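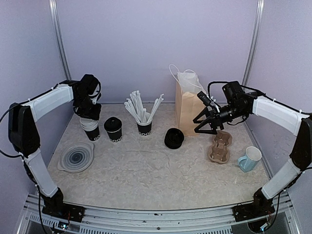 Takeout supplies on the counter: cups, lids, straws and a paper bag.

Stinton Street Coffee Counter
Progress report to the Oprea Fund
November 14, 2023

Period covered: the second half of the grant year. The grant runs through February.

1. Takeout supplies

The old supplies came from three different sellers and the lids did not fit all the cups. We now order everything from Zelen. The set is a black paper cup with a white band, a black lid to match, white straws, and a brown kraft bag with twisted handles. We also keep white cups on hand, stacked on the counter.

Spending on supplies to date is $1074 out of the $2038 in the budget line. The remaining amount should carry us to the end of the grant. Bags cost more than we planned and straws cost less.

2. Counter layout

Lids are kept in a single stack near the front, where the person finishing the drink can reach them. Straws stand upright in one of the black cups. We tried a straw box with a flap in the first month and went back to the cup. Bags go toward the back wall. The beige counter top wipes down easily and we have no plans to replace it.

The written order for a takeout drink is cup, drink, lid, straw if asked for, bag if there are two or more drinks. A copy is taped inside the cupboard door.

3. Training

We have held 37 practice sessions at the Stedammont site, against a target of 30. Most trainees can now set up the supplies from the list. Bagging is slower. Two drinks side by side tend to tip when the bag is lifted, and we are testing a cardboard divider cut to fit the base.

4. Orders served

The counter served 133 takeout orders on the four open mornings held so far. Eleven were remade, seven of them for a lid that was not pressed down all the way. Pressing around the full edge of the lid has been added to the written order.

5. Next steps

Place the last bulk order with Zelen before the end of the year. Decide on the divider. Hold two more open mornings and send the final figures with the closing report in February.

No change to the total budget is requested.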